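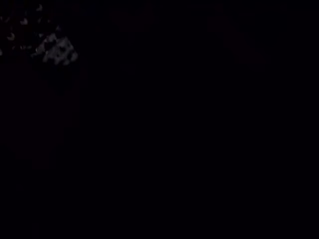 Priya Obi swears by doing the whole pantry shelf on a Saturday, start to finish, and she's right that it goes faster in one go!

Section 9: Setting up your Gomska shelf bins

1. Take everything off the shelf and wipe it down. Let it dry fully.

2. Snap the 2 side rails into the bin base - you'll hear a click on each one.

3. Fill the bin with heavy items first (cans, jars, that giant bag of rice), then stack the light stuff on top.

4. Slide the bin back until it meets the wall. So satisfying!

Note: Labels go on the front lip. They peel off cleanly, so feel free to change your mind as often as you like.

Caution: Do not load any bin past 50 pounds. Keep bins away from the stove.

Spare rails are listed on page 176.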